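Why Do Some Flowers Close at Night?

I have a patch of daisies behind my house in Waltstead, and every evening they do the same thing. The white petals fold up and the yellow middles disappear. By the time I've had breakfast, they're open again. It looks a lot like bedtime!

Flowers don't sleep the way you do, of course. They have no eyes to shut and no brain to rest. But lots of them do follow a daily pattern, and scientists have a great big word for it: nyctinasty (say it "NICK-tih-nass-tee"). It means moving because night has come.

So how does a flower move with no muscles? Mostly by growing! In a tulip, each petal has an inside layer and an outside layer. When the air warms up, the inside grows a bit faster and the petal bends outward. When it cools down, the outside catches up and the petal bends back in. Every time a tulip opens and closes, its petals get a tiny bit longer.
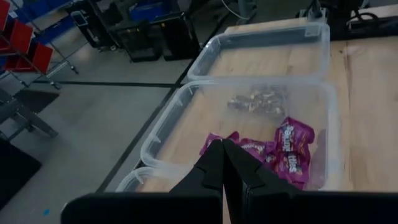 Other flowers pay more attention to light. And many plants have a kind of clock inside them that runs on a cycle of close to a day, so they can get ready for morning while it's still dark – clever, right?

Why bother, though? We don't know for sure. Closing up may keep pollen dry, or protect the soft parts from cold. Some flowers do it backward and open at night, when moths are out looking for a drink. Evening primrose is one of those, and I love it.

Want to try something? Ask a grown-up for a tulip in a vase. Put it somewhere cool for 2 hours, then move it to a warm room and draw what you see. Mine opened so wide I could see right down to the bottom.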